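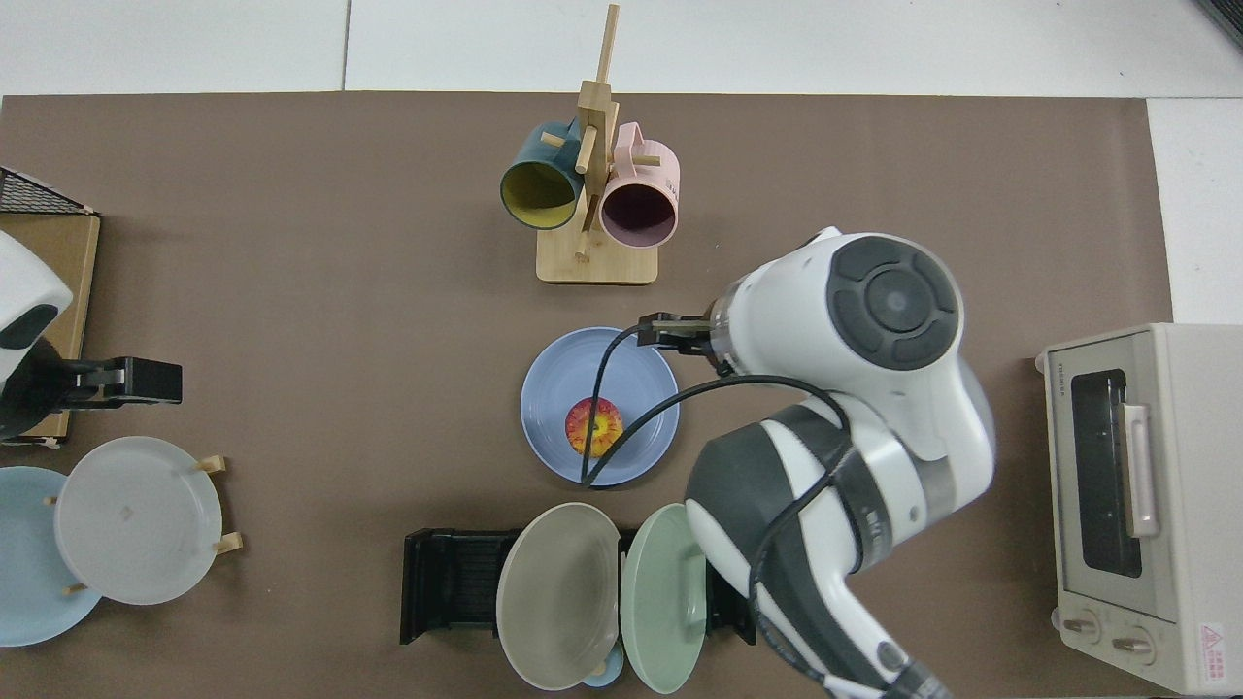
En octobre, je suis allé à la journée portes ouvertes de Tilteck. J'avais vu passer l'annonce sur le panneau de la médiathèque et je me suis inscrit sans trop savoir à quoi m'attendre. Il y avait 60 places par créneau, j'ai pris celui de 14 h.

L'atelier est au fond de la zone d'activités, après le garage. On signe un registre, on reçoit un badge en papier et on attend dans un couloir où il y a du café. Le bâtiment servait avant à stocker du carrelage, il en reste des palettes dans la cour.

La visite était menée par Daiane Barbosa, ingénieure, qui travaille là depuis le début du projet Piltudar. Le projet porte sur le rangement de la vaisselle par des bras robotisés. Elle a commencé par dix minutes d'explications debout, sans diapositives, ce qui m'a convenu.

Ensuite on est passés aux postes. Celui où je suis resté le plus longtemps est une table blanche avec un tapis brun, deux bras blancs et gris et de la vaisselle ordinaire : un porte-mugs en bois clair, des assiettes debout dans un égouttoir noir, un bol bleu, un petit four. Chaque bras se termine par une pince noire. Je m'attendais à quelque chose de plus gros. Les bras tiennent sur la table avec le reste, et on pourrait presque croire à un coin de cuisine.

L'exercice du jour consistait à décrocher un mug, à le poser dans le bol, puis à le remettre sur son support. Raconté comme ça, c'est peu de chose. Sur place, on voit bien où sont les difficultés. L'anse doit passer au-dessus du bout de la cheville sans la toucher, et la pince a peu de place quand deux mugs sont voisins. Au premier essai, le bras s'est arrêté à mi-chemin et il a fallu relancer. Au deuxième, le mug a été décroché et posé correctement. Au troisième, il est revenu sur sa cheville, un peu de travers, mais il a tenu.

C'est lent. Je n'ai pas chronométré, mais j'aurais eu le temps de vider mon lave-vaisselle. Daiane Barbosa l'a dit elle-même avant qu'on pose la question : pour l'instant ils travaillent sur la fiabilité, la vitesse viendra après. Elle a donné un chiffre, 1745 essais enregistrés depuis le printemps, dont 331 avec les mugs. Les assiettes passent mieux, d'après elle, sauf quand elles sont trop serrées.

Un monsieur a demandé combien coûterait un équipement pareil chez un particulier. Elle a répondu que ce n'était pas prévu et que le premier débouché serait la plonge des cantines. Une petite fille voulait savoir si le robot cassait des choses. Oui, de temps en temps - ils ont un carton pour les morceaux.

Dans la salle d'à côté, la société Holeo montrait un chariot qui suit une ligne au sol. J'ai regardé deux minutes, il y avait trop de monde et on entendait mal.

Je suis reparti vers 15 h 30. Pour ceux que ça intéresse, le parking devant l'entrée est vite plein, il vaut mieux se garer derrière, côté voie ferrée. La prochaine ouverture est prévue au printemps, inscription à l'accueil.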